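Informe de lectura

La estación de Uvitz mide el nivel del acuífero en un único pozo, el número 9, perforado a 277 metros. La sonda es una Jimex de hilo vibrante, calibrada en origen y sin mantenimiento previsto. El contrato obliga al operador a permanecer en la estación durante toda la campaña y a transcribir a mano, cada mañana, el valor del registrador. El registrador lo hace también por su cuenta. La transcripción manual se conserva por si falla.

El operador llegó con una maleta, dos lápices de dureza H y el cuaderno reglamentario. En las primeras semanas el nivel descendió dos centímetros diarios, conforme al modelo de Mokamo. El modelo supone un medio homogéneo, recarga nula y bombeo constante desde Khondokar, al otro lado de la sierra. Las tres hipótesis son falsas, pero sus errores se compensan. 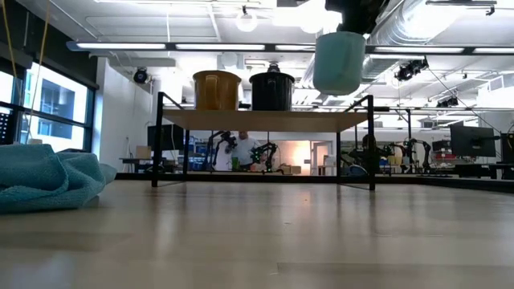 El 5 de septiembre de 2024 el nivel subió 38 centímetros. No había llovido. El operador comprobó la tensión de la batería, la presión atmosférica y el estado del conector. Repitió la lectura con la cinta manual y obtuvo el mismo valor. Anotó: «Ascenso sin causa identificada. Instrumento correcto».

Mokamo respondió por radio que el dato quedaba descartado por incompatible con el modelo y pidió una nueva lectura. La nueva lectura fue idéntica. También quedó descartada.

Durante los días siguientes el nivel subió cada noche y se mantuvo estable cada día. El operador trazó la curva en papel milimetrado. Tenía escalones de anchura regular y altura variable. Probó a restarle la marea terrestre, que en esa latitud es pequeña, y los escalones permanecieron. Probó a restarle el bombeo de Khondokar y obtuvo una recta perfecta, lo que le obligó a revisar el signo. El signo estaba bien. En Khondokar no extraían agua. La inyectaban.
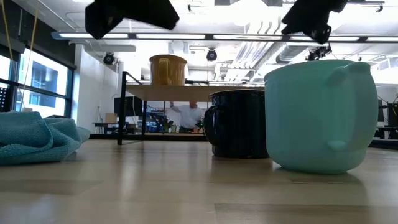
Redactó un anexo de una página. Indicó el caudal necesario para explicar el ascenso, 3000 litros por hora en turno de noche, y el margen de error. No propuso ningún motivo, porque el formulario carecía de campo para motivos.

En octubre llegó la contestación. Mokamo agradecía el anexo, comunicaba que el modelo había sido actualizado y adjuntaba la nueva curva prevista. Coincidía con la suya hasta el último escalón dibujado y continuaba después, con ascensos cada vez mayores, hasta la cota de la boca del pozo. El eje de tiempos terminaba ahí.

El operador midió con la regla la distancia entre el último punto observado y el borde de la gráfica. Convirtió los milímetros a días. Después subió el registrador al estante más alto, afiló el segundo lápiz y salió a hacer la lectura de la mañana.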